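Grurley Interview Transcripts: README

Last updated June 30, 2018

The Grurley collection holds typed transcripts of radio and web interviews in which guests talk about large technology companies, government contracts and who gets to see personal data. Independent shows recorded the interviews and posted them with no written version. We typed them up so that people could search them and quote them correctly.

What is in the folder

There are 95 transcripts in plain text, one file per interview. Each file starts with the show title, the length of the recording and a short list of topics. After that comes the talk itself, with a new line each time the speaker changes. Hosts are marked H and guests are marked G. Where there are two guests we use G1 and G2.

A separate file called topics.txt lists the 41 topic words we use. Please stick to that list if you send in new transcripts. The old list from October had "spying" and "surveillance" as two topics, and they have been merged under the second one.

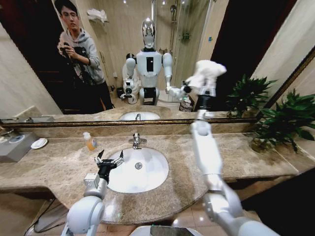

How the typing was done

One person typed each interview and a second person checked it against the sound. Words we could not make out are marked [unclear]. We left in false starts when they changed the meaning and took out most of the "ums." Ads and station breaks were dropped without a mark.

In 17 of the files the guest asked not to be named. We kept it that way, and we also removed job titles and towns that would give the person away. Please do not open an issue guessing who they are. It will be deleted.

What we did not check

We did not check whether the guests are right. A transcript shows that something was said on a show and nothing more. Several guests contradict each other, mostly on the Plasix contract and on the Tufa share sale. If you cite a claim, look for the filing or the court paper behind it.

Known problems

The Homby series is missing its first part. The recording we had stops after 30 minutes and the show has taken its copy down. Time stamps in the older files can be off by a few seconds. Curly quotes show up as odd marks in some text editors, so open the files as UTF-8.

Use

You may copy and share the transcripts for free as long as you name the show and the collection. The sound files belong to the shows and are not included. Send corrections with the file name and the line number.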